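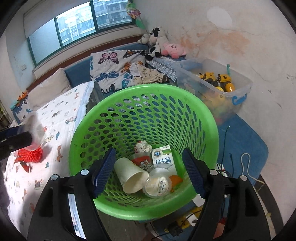 Fouzia Qureshi asks whether the jaw fault can be closed now, because the right gripper has passed all tests at Saston since the new cable came in.

My answer is no, please keep it open. I write down what we have.

- **Fault:** right jaw stops for a moment when it should close, then closes with full force.
- **Task:** tidying, trash into the green basket.
- **Log:** 54 stops in 2,000 closing commands. The left gripper has none.
- **Tried:** new cable, new firmware from Van Beek, jaw zero set again. After the firmware there were fewer stops, but they did not go away.

The tests at Saston use only hard blocks. With a paper cup the late closing crushes it, and a cup with a drink inside would spill on the bed - this is my worry.

Until it is solved, closing force stays at 40 percent and no full containers. I have asked Pullbridge for a second motor driver.

Status: open, waiting for part.

Zahira Tjoa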